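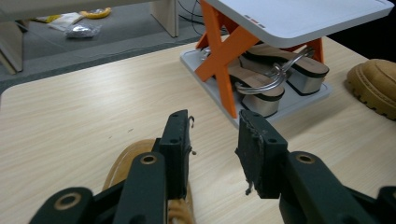 Kerstin Gerlach had promised her sister a machine that could put shoes away, and she had promised it in the way one promises things at the end of a long lunch, with her coat half on and everybody laughing. That was in September. By the time the frost came she had a hand with two black fingers, a table in the shared workshop at Brislow, and a little rack with bright orange legs crossed underneath a white shelf, and beneath the shelf a pair of heeled sandals with silver straps, side by side, looking far too grand for the company they were keeping. The pad on the right finger had started to peel again. She pressed the frayed edge down with her thumb and it came up as soon as she let go.

"Tape," said Madigan from the next bench, where he was supposed to be mending a clock.

"It is tape," said Kerstin.

"More tape, then."

He was a kind man, Madigan, and had spent his working life on lifts, and he believed that most troubles in the world came down to either grease or tape, with a small remainder that needed a new motor. He had cut the links for the fingers himself over a couple of wet evenings, and pressed the bushings in one by one, humming, and had refused any payment except a fruit loaf. Kerstin had baked him two. She suspected he would have done it for none, but it is nice to be baked for, and she liked to see him wrap the second one in his scarf to keep it from the rain on the way to the bus.

The hand was called Lunico. It had been called other things, some of them quite late at night, but Lunico was the name painted on the tin where she kept the spare screws, and it had crept from the tin to the hand without anyone deciding it should. For now it had to be carried about by a person. The arm would come later, when she could afford one, and in the meantime Kerstin walked it up to each shoe and squeezed, and wrote down in an exercise book how it went. She was on attempt 367. Her handwriting had been lovely on the first page.

Boots were easy. You could take a boot by almost any part of itself and it would come along like an old dog. The tan leather shoe had taken longer, as it would fold its mouth shut when you pinched it. But the sandals! There was so little of them to hold. A strap, a heel, and a great deal of air between, and if you came at the strap the sandal swung, and if you came at the heel there was the rack's leg in the way. She had tried from the left and from the right and once, in a temper, from straight above, and had got nothing for it but a scrape along the shelf.

"Whose are they, anyway?" said Madigan, who had given up on the clock and brought his tea over.

"Mum's," said Kerstin. "She wore them to Ceston, to the dances. Anneli and I used to clop up and down the landing in them."

Madigan looked at the sandals with new respect and moved his tea a little further off.

She had not meant to bring them. She had gone to her sister's for the old trainers by the door, the ones that would not matter, and Anneli had come down with the sandals held against her jumper and said that if the thing was going to live in her hall it had better learn on something worth picking up. Anneli's back had been bad for 3 years by then. She could not get down to a rack any more, and she did not like to ask, and so her shoes stayed wherever she stepped out of them and she went round them with her stick. She told it as a funny story. She had told it at the lunch, in fact, and that was when Kerstin, with her coat half on, had opened her mouth.

"Try it slower," said Madigan.

"I have tried it slower."

"Slower than that. We used to bring the old lifts in so gently you couldn't tell they'd stopped. People would stand there waiting."

So she wound fresh tape over the pad, and smoothed it, and picked up the hand in both of hers, and leaned in over the table. The fingers opened wide. Madigan put down his cup and held the rack still by one corner, though she hadn't asked him to, and out in the corridor someone was stacking chairs and singing the wrong words to a carol.

"Left a bit," he whispered.

Kerstin went left a bit, and began, very slowly, to squeeze.

Posted 1 Dec 2025 by the Brislow Workshop story page

Like a story with your tea? Leave your email address and we will send you the next one.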